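Home Help > Cleaning > Bathrooms

What's a sane order for cleaning several toilets in one go, and where do the supplies live while you do it?

Cengiz Tokgöz
Asked in April, 86 views

I've taken over the cleaning at Okeron, a big shared ground floor with a lot of white wall and a row of toilets that stand side by side in the open along one wall. No stalls, no cupboard, no shelf. I was handed a box of stuff and wished well. At home I have one toilet and one brush and I've never had to think about sequence in my life.

My current method is to go to the first one, squirt, brush, wipe, realize the cloth is back at the box, drip my way over there, drip my way back, then forget whether I've done the seat. Multiply by the row. It takes me over 12 minutes a toilet and at the end I couldn't swear under oath to any of them.

The other half of the problem is that supplies drift. There's a light wood table near the long curved wall, a fair walk from the toilets, and it collects things. Bags, cloths, cups, drinks. I put a cloth down there for a second and it becomes part of the table. Then somebody wipes a cup with it, and I have to decide whether to speak up. 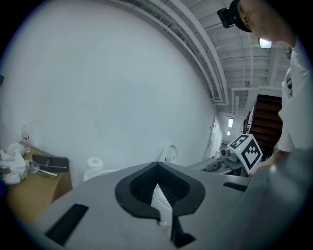
The table is on the left. The stairs are where the vacuum would have to go if there were anywhere to put it.

What I've started doing is using a large cardboard box, on its side, as a sort of counter between two of the toilets. It's the right height and it cost nothing. It's also soft on top where I once stood a dripping bottle, and everything migrates into one heap with the clean cloths in the middle of the bottles, which I can see isn't ideal. The paper ends up split, one roll on a tank and one on the box.

Things I'd like to know, in the order they annoy me:

Do you do one toilet start to finish, or do one job on all of them and then the next job on all of them? I've had both recommended to me by people who sounded very sure.

Where does the brush go between bowls? I've been leaving it in the bowl and coming back for it. My wife says this is how animals live.

One of them has an electronic bidet seat. Does it get the same treatment as the others or do I need to be scared of it?

Is the cardboard box a disgrace or a reasonable temporary measure? (It has been temporary for 3 months.)

Here's a second photo of the row and the box.

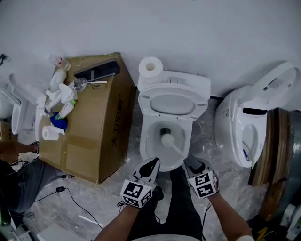

3 replies

Aslı Duman
Marked as helpful by the poster

I did a gym changing area for 6 years, so my opinions on this are firm and not much use at parties.

Work by job, not by toilet. The cleaner in the bowl needs time to sit, and if you finish one toilet before starting the next you either stand there watching it or you skip the wait and scrub twice as hard. Most people skip the wait. So:

Lift every lid and seat. Flush them all.

Put cleaner under the rim of every bowl, going left to right. Leave it for as long as the bottle says.

While that sits, do the outsides, same direction. Flush button first, then tank lid, lid, seat top, seat underside, rim, and last of all the base and the floor around it. Take the paper off the tank before you spray anything near it. I see you've got a roll standing up there right by the flush button, and a roll that's been sprayed dries with a crust on it.

Then brush each bowl, left to right again. By the time you get there the first one has had its soak.

Flush, go down the row once with a dry cloth, put the lids down. A lid that's down means that toilet is finished. That's your whole record-keeping system and you can testify to it.

The brush: rinse it in the clean flush, then hold it across the rim with the seat lowered on the handle so the head hangs over the bowl. Give it a couple of minutes to drip and move on. At the end it goes in a holder that isn't full of old water. Leaving it standing in the bowl while you wander off bends the bristles, and sooner or later someone flushes with it in there. Your wife has a point but I'd have put it more gently.

The bidet seat: be a little scared. Damp soft cloth, mild soap, wring it out well. No spraying onto the controls or the side panel, and no bleach on the nozzle. Unplug it first if you can reach the plug. Check the booklet before you use anything stronger. There's also something small and blue in that bowl. I can't tell what it is from here, but if it's one of those drop-in blocks, look up whether the seat maker allows them. Some don't like it. If it's something else, fish it out before you flush!

Also, and I say this to everyone, read the labels on every bottle on that box before you use two of them in the same bowl. Anything with bleach stays away from anything acidic, and most limescale removers are acidic.

Now the box. Cardboard soaks up whatever you spill and you can't clean it, so yes, retire it. Get a plastic caddy with a handle and carry it with you. Bottles on one side, clean cloths in a zip bag on the other, and a separate bag for the used ones. Pick a color of cloth that's only for toilets and tell the people at the table what the color means. They'll stop wiping cups with it quite quickly.

bilgin_home

Just get a Flindeck bucket and be done with it. I do mine with one sponge.

Aslı Duman (replying to bilgin_home)

Please don't use one sponge.

oldgrout

Agree with most of the long answer, except I do the bowls before the outsides. The brush flicks when you pull it out, doesn't matter how careful you are, and then you're wiping a rim you already wiped. Cleaner in, go do the mirrors or the trash, come back, brush, and then outsides top to bottom. Takes me 6 minutes each for a regular clean.

For storage, we had the same no-shelf situation and ended up with a Duvholm cart, the narrow one on wheels. Bottles on the bottom, paper on top so it stays dry. It pulls to the left like a bad shopping cart but you stop noticing. Park it at the end of the row, not between two toilets, or you'll be reaching over it all day and knocking things off.

Cengiz Tokgöz

Thanks, both. And bilgin_home, in a different way. Did the left-to-right thing this morning with the lids as markers and lost track zero times. I tried it with the outsides last, because I am a flicker. Cart ordered. The box has been told, though it still has the spare roll on it as I write. I'll go back and check on the blue thing after lunch.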